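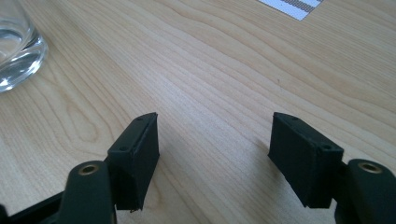 Why Does Wood Have Stripes?

Filed under: Curious Kids > Nature > Trees and Plants
November 4, 2023 | By the Gitel Young Readers desk

Find something made of wood. A door will do, or a chair, or the desk where you're supposed to be doing your homework. Look closely and you'll probably see lines. Some are straight and sensible. Others wander off, swirl around a dark spot and come back again as if they'd forgotten something.

Grown-ups call these lines "the grain," and then usually change the subject. So let's do it properly.

A tree grows in two directions

A tree gets taller, which everybody notices. It also gets fatter, which is more important if you ever want to be a table.

The getting taller happens at the tips of the branches and the top of the trunk. If you carved a heart into a trunk (please don't) and came back as a very old person, the heart would still be at the same height. It would just look stretched and rather embarrassing.

The getting fatter happens just under the bark, in a thin layer called the cambium (say it KAM-bee-um). The cambium makes new wood on its inside and new bark on its outside, all the way around. It's thinner than you'd expect for something that builds whole forests. The wood in the middle doesn't grow at all. It stays where it is and gets wrapped up, year after year, like a kid being put into more and more sweaters.

Where the stripes come from

In places with a warm season and a cold season, a tree doesn't grow at the same speed all year. In spring there is usually plenty of water, and the tree is in a hurry. It makes wood with big, roomy cells, and that wood looks pale. Later in the summer it slows down and makes smaller cells with thicker walls, packed close together. That wood looks darker. In winter it stops altogether. You won't catch a maple getting anything done in February.

Then spring comes and it all starts over. One pale band plus one dark band makes one year, and the two together are called a growth ring.

Count the rings on a stump and you have the tree's age, near enough. The big spruce that came down in the Bitisberg woods had 187 of them. It was 85 feet tall, so it took a very long time to become something you could trip over. A slice of its trunk now hangs in the front hall at Lader, where you can put your finger on the ring for the year you were born. It's right at the edge. Most of the tree happened without you.

Fat rings and skinny rings

The rings don't all match. A year with lots of rain and sunshine often leaves a wide ring. A dry year often leaves a narrow one. Hungry caterpillars can leave a narrow one too, by eating the leaves the tree needed for making its food. A fire may leave a scar that later rings slowly cover over.

Scientists who study this are called dendrochronologists. It's a long word for people who look at rings, but they've earned it. By matching the patterns in old wood with the patterns in even older wood, they can work out what the weather was like long before anyone was writing it down.

So why aren't there circles on the door?

Good question. If a tree is full of rings, why does a board have lines?

Think about a carrot. Chop it across and you get round slices with a circle in the middle. Cut it the long way and the circle turns into a stripe running from top to bottom. It's the same carrot. You've only changed where the knife goes.

Trees work that way too. Most boards are cut the long way, so you're seeing the rings from the side. And the lines change depending on which part of the log the board came from. The saw operators at the Schnyder mill mostly see 2 patterns, and they have names for both:

Flat grain looks like tall pointed arches, or like a mountain drawn by somebody who couldn't stop. The saw has skimmed across the curve of the rings.

Edge grain looks like neat, narrow lines sitting side by side. The saw has gone straight in toward the middle of the log.

And the dark swirly spots?

Those are knots. Each one is where a branch used to be. Branches start deep inside the trunk, and as the trunk gets fatter it grows around the bottom of each branch and swallows it. When the log is sawn into boards, there's the branch again, sliced through. The lines near a knot bend because the wood had to grow around it, the way a stream goes around a rock.

Sometimes a knot falls out and leaves a hole. Fences are famous for this, and so are people who look through them.

Things to try

1. Put a sheet of thin paper over a piece of unpainted, unvarnished wood and rub it gently with the side of a crayon. Rough, old wood works best. Smooth wood may give you nothing except a nicely colored sheet of paper.

2. Find a board with a knot in it and follow one line with your finger. See where it goes when it gets there.

3. Look at the end of a thick board, where it's been cut across. You may find curved lines there. They're pieces of rings, and if they curve a lot, the board probably came from near the middle of the tree.

One warning. Some furniture has wood grain that's really a printed picture of wood. Look for the same knot turning up again a little farther along. Trees are good at many things, but they don't use a photocopier.

Contact the Gitel Young Readers desk | © Gitel. All rights reserved. | Back to top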